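Student Projects > Robotics > Software
Last updated: 29 May 2020

So this is my write-up for the planner half of the Zindano project. Zindano is the name I gave my little task scheduler, and it sits on top of Jotico, the motion library our lab at Brustham already had. My job was to get two arms sharing one table without me babysitting every single move (I had been doing a lot of babysitting). I started in December with one giant Python file, and by spring it had grown into 7 modules and a config folder I am still a bit scared of.

The basic idea is simple! Each arm asks for a chunk of space and a chunk of time, and the scheduler says yes or wait. The hard part was the waiting. My first version let both arms wait on each other forever, and I lost a whole evening thinking the network was down.

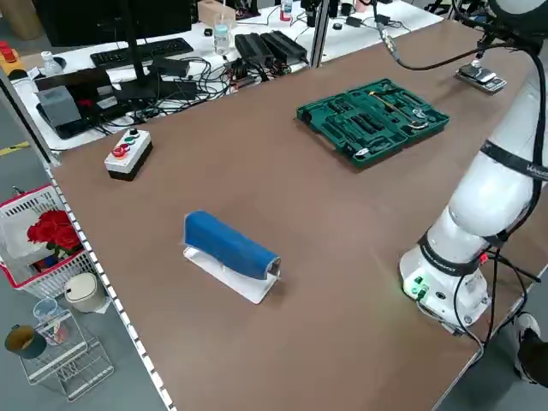
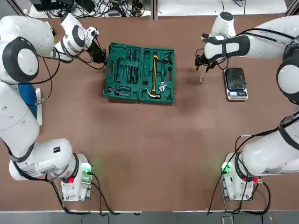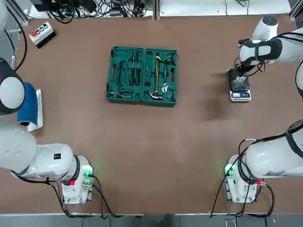
What finally fixed the deadlocks was giving every request a timeout and a priority, and making the lower priority arm give its space back when the timer runs out. I set the timeout to 400 ms after trying 80, which made the arms drop their claims so fast that they barely moved. The weighing task was my favorite test for this. When the right gripper has the clear object down at the scale, like in the last picture, the scheduler has to lock that whole patch of table and still let the left arm plan on its own side. My old code locked the entire table, so the left arm just sat there. Now the locks are small boxes, and the open green toolbox is a fixed obstacle that both planners load from the same file (before that I had two copies, and of course they disagreed).

I also wrote a replay tool, which I named Bañez, and I wish I'd done it first. It reads the log and steps through every claim and release, so I can see who was holding what when things got stuck. I ran 440 simulated jobs through it and found two more bugs, both in my cleanup code. One is fixed. The other only shows up when a job gets canceled during a handoff, and I have a branch for it that still fails one test.

Filed under: motion planning, dual arm, Python, student reports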